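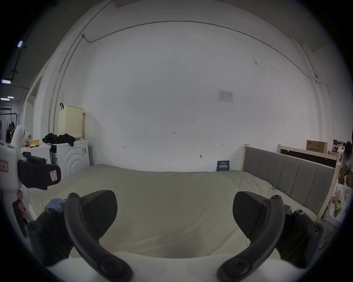
Figure 1. A bed station with washing machines behind it, worked with a hand-held gripper.

Unit 6: Teaching by Hand – Automation and the Household Services Worker
Course handout, Work and Technology
Sorurham College, Department of Applied Social Studies
Issued 2026-07-16

Purpose of this handout

This handout accompanies the sixth lecture of the course. It should be read before the seminar and brought to it. Students who missed the lecture will also need the notes for Unit 4, in which the terms "task", "job" and "post" are defined. Those terms are used here in the same sense.

6.1 Where the work now takes place

Earlier units dealt with automation that arrived in a workplace as finished machinery. A packing line was delivered, staff were trained on it, and certain posts were removed or regraded. The present unit concerns an earlier stage. Before a robot can fold a shirt or straighten a duvet, it is commonly given many recorded instances of a person doing so. Producing those recordings is paid work, and it has its own hours, supervision and complaints.

In the arrangement discussed in the lecture, the worker holds a gripper by its handle and uses its fingers in place of their own. Cameras record the movement. The surroundings are those of ordinary domestic life: a made-up bed, clothing, a washing machine. The worker is asked to do familiar things with an unfamiliar hand.

6.2 The Dardale case

The main case for this unit is Dardale, a linen and housekeeping contractor which serves small hotels and residential homes. In November the firm entered into an agreement with Dallemberg, a supplier of handling equipment, under which 15 housekeeping staff were moved to recording duties for part of each week. The case report, known in the course as the Stamatopoulos report, is held in the library's short loan collection.

Three findings deserve attention.

First, pace. Housekeeping staff at Dardale had been assessed on rooms completed per shift. On recording duties they were assessed on accepted recordings. A movement made quickly and well by an experienced worker could be refused if the garment passed out of view. Several staff reported that they had to slow down and make their actions plainer, and that this felt like being new to the job again.

Second, skill. Much of what housekeepers know is in the fingertips: the weight of a damp towel, the point at which a sheet is tight enough. A two-fingered tool passes on little of this. Staff learned to judge by eye what they had formerly judged by touch. The report treats this as a new skill and recommends that it be graded as one. The firm has so far paid it at the existing rate.

Third, the body. Bending over beds was already a known source of back strain. Recording duties reduced lifting but added the steady weight of the tool at the end of an outstretched arm. Staff asked for shorter turns and for a rest for the elbow. Shorter turns were granted.

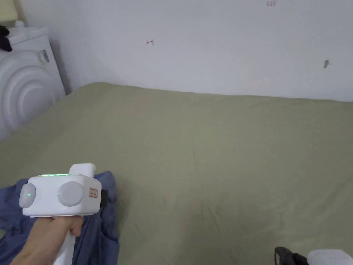

Figure 2. The gripper held by its handle over a bed, with a blue garment beneath it.

6.3 Who owns the recorded skill?

By the end of the first period the Dardale staff had produced 2,858 accepted recordings. Under the agreement these belong to the supplier. The staff were paid for their time and have no further claim. Students should consider how far this differs from the position of a craft worker who trains an apprentice. The apprentice, too, carries the skill away, but may do so to only one workplace at a time.

The opposite view should be given fair weight. An employer may reply that wages have always bought the results of work, and that a recording is a result like any other. It may add that the duties were voluntary and that some staff preferred them to full shifts on the floors. Both statements are borne out by the report. The report also notes that those who declined recording duties were given fewer hours in the following rota – a matter on which the two sides still disagree.

6.4 Seminar preparation

Read sections 2 and 5 of the report, together with the staff statements on page 69. Prepare a short written note, no longer than one side, on one of the following topics.

The grading of recording work within an existing pay scale.
The meaning of consent where hours depend on taking part.
Rest and turn length when a hand tool is in use.

Notes should be handed in at the start of the seminar. They will not be marked, but they will be returned with comments and may be used as the basis for the second assignment.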